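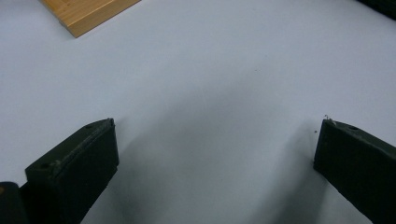 Demonstration Operator (fixed term, part time or full time)
Callwood, Manipulation Data Group
Posted November 13, 2019

Callwood is recruiting demonstration operators for the Hosero project. Operators perform short tabletop tasks using a hand-held gripper fitted with a camera, and a smaller number of tasks by remote control of a fixed arm. The recordings are used to train control software for two-fingered grippers.

The post runs to the end of February, with the possibility of extension if the second task set is approved. No background in robotics is required. Full training is given on site.

The work

Most sessions use the hand-held tool. The operator holds it by the rear grip, closes and opens the fingers with a trigger, and carries out the task as written on the task card. The camera is mounted behind the fingers and moves with the hand. Typical tasks are:

Pick up a block and set it down inside a marked area
Turn a block on to its long side without lifting it clear of the table
Push a block until it meets a second block
Stack, unstack and return to the start position
Place a block in a shallow tray and withdraw without moving the tray

A block may be presented at any angle to the operator. The task card states whether the fingers should close across the grain or along it, and this must be followed even where another grip would be quicker. Approach speed matters. A demonstration in which the fingers strike the table, or in which the tool is jerked away after release, will be rejected at review.

Remote control sessions take place at a separate desk. The operator moves a leader arm by hand and the follower arm copies the movement with a short delay. Operators are not moved to this desk until they have passed the hand-held assessment.

The first task set calls for 1,058 accepted demonstrations across all operators. Rejected recordings do not count towards the total but are paid at the same rate, as pay is by the hour.

A session in outline

Each session is made up of blocks of 25 demonstrations with a rest period after each block. Before the first recording the operator wipes the table, checks that both fingers close evenly along their inner faces, and checks the finger screws by hand. Worn finger edges are acceptable and should be noted on the sheet. Cracked fingers, or any finger that moves under light pressure, must be reported and the tool taken out of use.

Every demonstration starts with the fingers fully open and nothing between them. The operator waits for the tone, performs the task once, opens the fingers, draws back to the start height and waits for the second tone. If a mistake is made part way through, the operator should recover as naturally as possible and mark the recording as a recovery. Do not stop and begin again within the same recording.

After each block the operator enters the following on the record sheet: task number, tool number, object set, number of recoveries, and any comment. Comments should be short and factual.

Requirements

Steady use of at least one hand for repeated fine movements
Able to stand or sit at a table for up to 270 minutes in a day, excluding breaks
Normal or corrected sight at arm's length
Able to follow written instructions in English exactly as given
Willing to repeat one task many times without altering the method

The tool weighs 900 grams. Left-handed applicants are welcome and are wanted for this task set, in which right-handed recordings are already well represented. Please state your preferred hand in your application.

Experience in assembly, laboratory work, sewing, model making or similar handwork is useful. Experience with game controllers is of no particular advantage for the hand-held sessions but may help at the remote control desk.

Clothing and workstation rules

Sleeves must be close fitting or rolled above the wrist. Rings and bracelets are removed before recording. The free hand stays off the table for the whole of each demonstration unless the card says otherwise. Phones are left in the lockers. Drinks may be taken in the rest area only.

What is recorded

The camera on the tool records the table, the fingers and whatever comes in front of them. The position of the tool and the opening of the fingers are logged at the same time. No sound is kept. Operators are identified in the data by number. Applicants will be given the full data notice before the trial session and may ask for a copy in advance.

Place and hours

Sessions are held at the Callwood workshop in the Fastau building, ground floor, with step-free access. Morning and afternoon shifts are available. Table height can be adjusted. Recruitment and payroll are handled by El Ouafi, which will issue the contract.

How to apply

Send a one-page summary of your work history to El Ouafi, quoting Hosero operator in the subject line. Include your preferred hand, the shifts you can work and your earliest start date. A covering letter is not needed.

Suitable applicants will be invited to a paid trial session consisting of a short briefing, one practice block and one assessed block. The result is sent in writing. Applicants who do not pass may apply once more for the same task set.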